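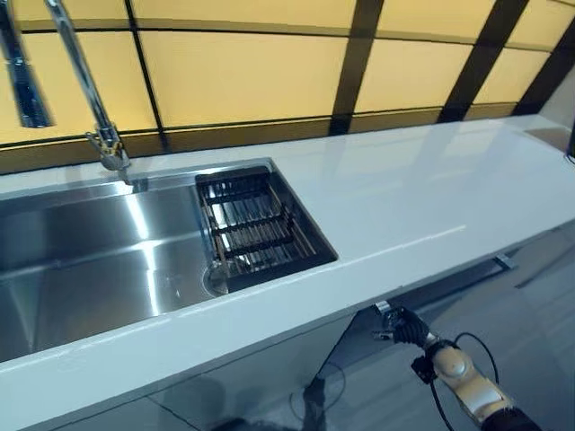 Issue 119

November
By the Mutby home pages
3 min read

The owner of the kitchen in Jesero was already wiping the counter when I came, and she did not stop for the first questions. She cooks for a living, mostly for the lunch trade, and she says that the cleaning takes more of her day than the cooking.

"I wanted one long white counter and nothing standing on it," she told me. "My last kitchen was dark stone. It was beautiful, but I could not see the crumbs, only feel them under my arm."

The steel sink she chose before anything else. A black rack sits inside it, at the right end, and she puts the washed vegetables there so that they can drip. "Before, I had a rack on the counter, and under it there was always a little lake. Now the water goes where it must go."

I asked about the wall behind the tap, with its yellowish panels and dark lines between them. Her neighbours wanted her to take white. "In winter it is dark here at four o'clock," she said. "I need some colour that is like honey." She keeps an old toothbrush for the dark lines and does them once in 40 days, by a mark on the calendar – a habit from her years in a bakery in Painemal.
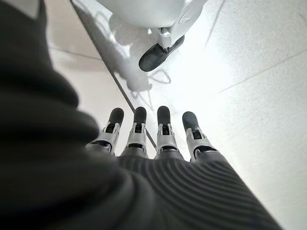
Floors are a subject on which she becomes strict. She sweeps first, then she mops with warm water and very little soap, and always toward the door. With a floor so pale, she says, too much soap is the usual mistake, as it leaves a grey film that people take for dirt, and then they add more soap. "My mother taught me this, and I did not believe her until I paid for my own floor."

Would she change anything? She thought for some time. "The lever of the tap," she said. "I would like it on the other side. I wash with my left hand."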